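Sorting the soap bins

Posted Mar 9, 2018

I finally got to the soap. The two gray metal bins have been on the bench since January, when I bought them from Clollard, and I have been dropping bars into them ever since without much of a system. Anything that came back from a market went in with whatever was already there.

I make two kinds for the winter. Ulotano is the reddish-brown one, with clay in it. Yao is the dark green one, and it sells better. They cure for 5 weeks on the shelf and then they are supposed to go into separate bins, one color each, until I wrap them.

On Thursday night I took everything out, wiped both bins down with a damp rag and let them dry. Then I started over with the bars I had set aside for a shop order. The order was for 49 bars, and these were the leftovers. 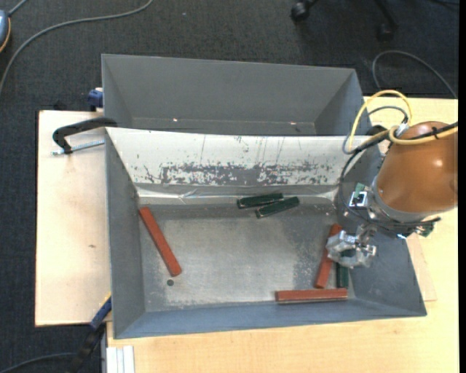 Drovo wrote under my last post that bare metal is a bad place to keep handmade soap, and that a bar left touching it for long enough will pick up orange spots. I have read the same thing elsewhere. Mine stay in the bins for 2 weeks at most before they are wrapped, and I haven't had spots yet, but I cut some freezer paper to size and will use it from now on.

The white panel at the back of the front bin is pretty beat up. It has a wide band of dark scuffs across the lower half, and scratches above that. I thought about sanding it and decided to leave it alone. If the chips get worse I will replace the panel.

The three reds and three greens will go in a mixed bag for my sister, who doesn't care which kind she gets. The next batch is all green. I need more olive oil before I can start it, and the lye is low too, so that means a trip to the store on Saturday.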